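Ratel Key Box, Wall Mount
For rentals, open houses and buildings with more than one locked-out tenant

The Ratel is a steel box that holds keys and declines to give them to people who don't know the code. It has been on the front wall of our Bolora Street building since November, where it has outlasted a doormat and one leasing agent's patience.

Inside there is room for 11 house keys, or 3 house keys and one of those giant plastic fobs that garage companies seem to love. The shutter slides down over the dials. Please slide it down. Dials left out in the rain for a winter get stiff, and then you'll be writing to us about it.

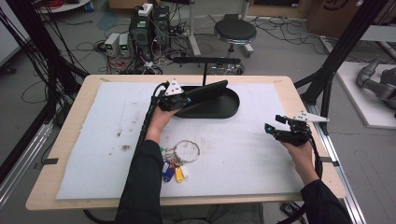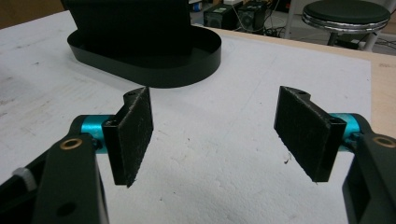
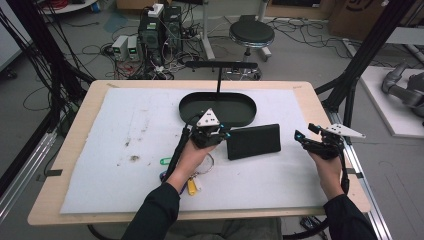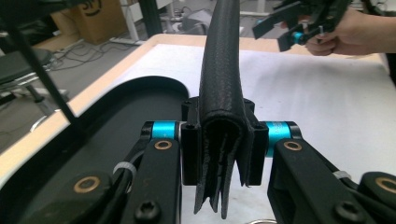
Yichen Jia

Setting the code takes a couple of minutes with the door open. Pick four digits. The street number of the property is a popular choice, and we'd ask you to leave it to the competition.

Mounting
The box comes with screws and anchors for brick and concrete. It will go onto wood siding too, with longer screws you'll have to buy yourself. Get the owner's permission first if you are an agent, and the condo board's if you enjoy meetings. Vinyl siding is a bad idea and we won't take returns from it.

Which one do I want?
The wall mount suits a property you manage year-round. If you're only showing a place until it sells, get the Baltside shackle version, which hangs on a railing and leaves with you. Both use the same dials, so you can forget both codes in the same way.

Price: $49
In the carton: box, shutter, 4 screws, 4 anchors, 2 rubber backing pads, instructions
Color: black, or the gray that we call silver
Keys: not included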